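Search this site Go

How to Set Up a Marker Mug That Stays Usable

Last updated 5 February 2022

A mug is a good place for markers, but most marker mugs end up holding dry ones, loose caps, and a layer of grit at the bottom. This is how I set mine up at the worktable and how I keep it going. It takes less than half an hour, and you probably own everything already.

What you need

A mug with a handle. Plain white is handy since ink marks show up and you can wipe them off before they get on your hands.
One or two sheets of tissue or a paper towel.
Scrap paper for testing.
A damp cloth.
A small box for anything that doesn't go back in.

Step 1. Empty the mug and wash it

Tip everything out onto scrap paper, not straight onto the table. Ink gets into wood grain quickly, and it took me a long time with a cloth to get one green spot out of mine. Wash the mug with dish soap and dry it all the way. If the bottom is stained with old ink, rubbing alcohol on a cotton ball will usually lift it. A mug you have cleaned that way should stay a marker mug and not go back in the kitchen.

Step 2. Test every marker

Draw a line as long as your hand with each one. If it skips, cap it, lay it flat overnight and try again in the morning. Throw out the ones that still skip. I had 37 markers the first time I did this and kept the ones I could name a use for. My dry ones were mostly old Fleletti fine tips, which had been stored without caps.

Check the caps while you're at it. A cap should click or at least resist a little when you pull. A marker with a cracked cap will be dry by the end of the month.

Step 3. Put tissue in the mug

Crumple a sheet of tissue loosely and push it in. It stops short pens from sliding around and it soaks up ink if something leaks. Don't pack it down hard or the pens won't stand in it. For a deep mug, use two sheets.
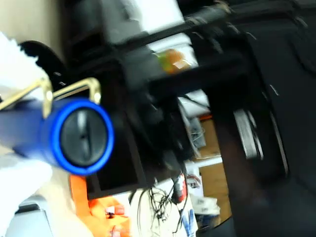
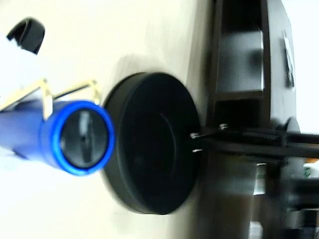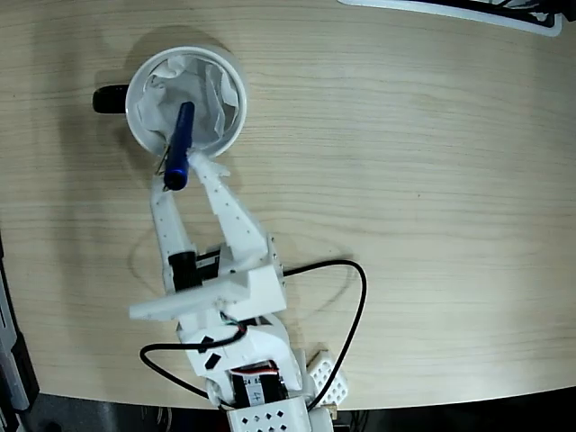

Step 4. Decide which way up

Water-based markers with a wide tip can stand with the tip down. Double-ended ones do better lying flat in a drawer. For permanent markers, follow the barrel if it says anything - some makers print it there in tiny letters. If you can't find it, lay them flat when you won't be using them for a while.

If a marker has a clip, you can hook it over the rim of the mug. I do this with the one I use most. It keeps the cap end where I can grab it, and I don't have to stir through the rest.

Step 5. Don't overfill

Stop while you can still pull out any marker without the others coming up too. Five or six is enough for a normal mug. Keep spares in a box on a shelf and write the colors on the lid. My spares box is a Hastetano shoebox, and it has held up fine.

Step 6. Place the mug

Set it back from the edge, on the side of your writing hand, with the handle pointing away from where your sleeve passes. Keep it out of direct sun and off the top of anything that gets warm.

Keeping it up

Change the tissue when it looks inky. I redo the whole mug in June and again after New Year. In between, a marker that skips twice comes out the same day - otherwise it goes back in and annoys you again next week.

Comments (3)

trukbridge_crafter: I use a square of felt cut to fit the bottom. Same idea and you can wash it.

pens80: How do you get permanent marker off the table itself? Mine is unfinished pine and alcohol just spreads it.

Reply from site author: On bare pine I would sand it lightly with fine paper. I haven't found a liquid that works on unfinished wood.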